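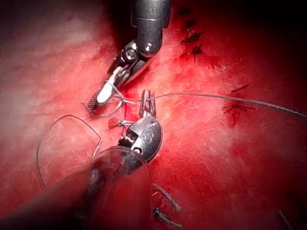
Robots and Everyday Work – Course Handout, Unit 4
Can machines do the chores yet?

Last updated: March

In the first three units we spoke about machines which repeat one movement many times. In this unit we ask a more difficult question: can a machine do the small jobs that a person does with the hands at home or on the shop floor, without much thinking? Folding a towel, sewing a button, putting a cable through a hole, sorting screws into boxes.

4.1 Who is doing the work?

Please keep two cases separate in your answers. In the first case a person moves the controls and the machine follows. In the second case the machine decides by itself where to go and how strongly to hold. Most surgical robots belong to the first case. They can hold a curved needle and pull a thread through soft tissue, but the surgeon sits at the controls and makes the decisions. When a student writes "robots can already sew, so they can mend a shirt", he or she has mixed the two cases.

Stitching is still a useful subject for us. The thread is soft and changes its shape all the time. The material moves when you pull. The needle must be passed from one jaw to the other, and a knot needs several steps in the correct order. The same difficulties come back with shoelaces, rubbish bags and bed sheets.

4.2 The towel exercise

In the workshop at Etlow we use the Janen arm, which has two fingers and a camera. The task is to take one hand towel from a pile, fold it twice and put it on the shelf. Last term each group made 50 attempts with the program working alone. The best group had 16 good folds. When a student guided the same arm by hand controls, the result was 20 good folds out of 20, although it was slow.

So the arm is able to make the movement. What is missing is mainly the seeing and the deciding – for example, finding the corner of the towel when it lies under another one.

4.3 Shop floor

The reading for this unit is the Plavila report on a packing line. Read only the part about mixed boxes. The line handled 1617 items in the trial, and the stops were caused mostly by soft bags. Hard boxes gave little trouble. Compare this with your own notes from the towel exercise.

4.4 To prepare

Choose one chore from your own home. Write down every contact between hand and object, in order. Mark the steps where you feel with the fingers and do not look. Then write, in more than 50 words, which step you would leave to a person and for what reason.

Bring the paper to the Beaudoin room. Groups who did not finish the towel exercise can use the arm there until 16.00. The gripper fingers stay in the drawer on the left, please put them back after use.

Shares: 20 | Comments: 0

Contact the course office | © Etlow Robotics Teaching Group | Back to top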